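Accueil > Forum > Rangement et petits meubles

Boîte ronde à trois tiroirs en biais – comment ravoir les façades et arrêter que ça roule ?

Flasell
Posté le 2024-11-08

Bonjour à tous, vite fait car je repars. Récupéré une grosse boîte cylindrique à tiroirs, corps blanc crème, façade ronde coupée en trois bandes en diagonale : orange en haut, jaune moutarde au milieu, gris-vert en bas. Un bouton rond en métal par bande. Pas de marque dessous, pas de notice, rien.

Deux soucis. Le tiroir du milieu coince à mi-course, celui du haut un peu aussi. Et quand je tire fort tout le truc avance avec, limite il pivote. Je voudrais y mettre du fil, des boutons, mes petites bobines, donc ouvrir 5 fois par heure, pas envie de me battre.

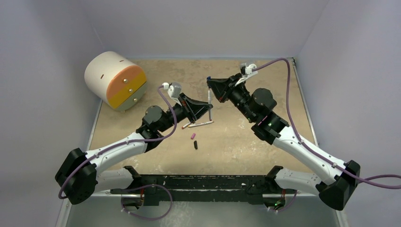 La boîte sur le plan de travail, façade tournée vers la droite.

Il y a aussi deux petites fentes brunes sur le corps, une sur le côté et une près du bord en haut. Quelqu'un sait à quoi ça sert ? Et pour les façades, je peux poncer ou je vais tout bousiller la couleur ? Merci d'avance !!

Durkulard
Posté le même jour

Salut. Ne ponce pas les façades, en tout cas pas pour commencer. Eau tiède, goutte de savon noir, chiffon bien essoré, tu sèches tout de suite. Si tu tiens vraiment à poncer, grain 400 et à la main, et seulement la tranche des tiroirs, jamais la partie colorée.

Pour le coinçage : sors les trois tiroirs et note leur sens au crayon au dos, avec des coupes en biais on se trompe vite. Ensuite tu regardes où ça brille sur les côtés, c'est là que ça frotte. Bougie blanche dessus, plusieurs passages, tu remets. Pas d'huile, ça colle la poussière et au bout d'un mois c'est pire.

Vérifie aussi les vis des boutons par l'intérieur. Une vis trop longue qui touche le fond du logement, j'ai eu le cas sur un chevet, j'ai cherché une soirée entière...

Pour le pivotement – pastilles antidérapantes sous le pied, les fines en silicone. Dégraisse avant sinon elles tiennent pas. Et garde le lourd dans le tiroir du bas.

Wurnow
Posté le lendemain

pareil chez moi avec un meuble rond, jai mis un bout de tapis antiglisse de cuisine coupé au ciseau et basta. les pastilles partent au nettoyage

Keane
Posté deux jours après

D'accord pour la bougie, moins pour le savon noir, ça laisse un film sur certaines peintures. Teste sur un coin caché.

Les fentes, sans voir l'intérieur je m'avance pas trop. Peut-être une prise pour les doigts, peut-être un passage pour une pièce qui manque. Tiroirs sortis, lampe de poche dedans, tu verras si elles traversent ou pas. Si elles traversent, évite d'y coincer un ruban ou autre, ça peut bloquer le tiroir derrière.

Pour le fil, pense à des séparateurs en carton fort, coupés un poil plus bas que le tiroir. Avec des façades de cette forme les tiroirs font pas forcément tous la même profondeur, mesure chacun avant de couper. J'en ai gâché deux plaques comme ça.

Flasell
Posté le soir

Merci ! Bougie faite, le haut glisse bien, celui du milieu accroche encore un peu vers la fin. Je regarde les vis demain. Tapis antiglisse acheté, pas encore posé. Pour les fentes je prends la lampe et je reviens vous dire.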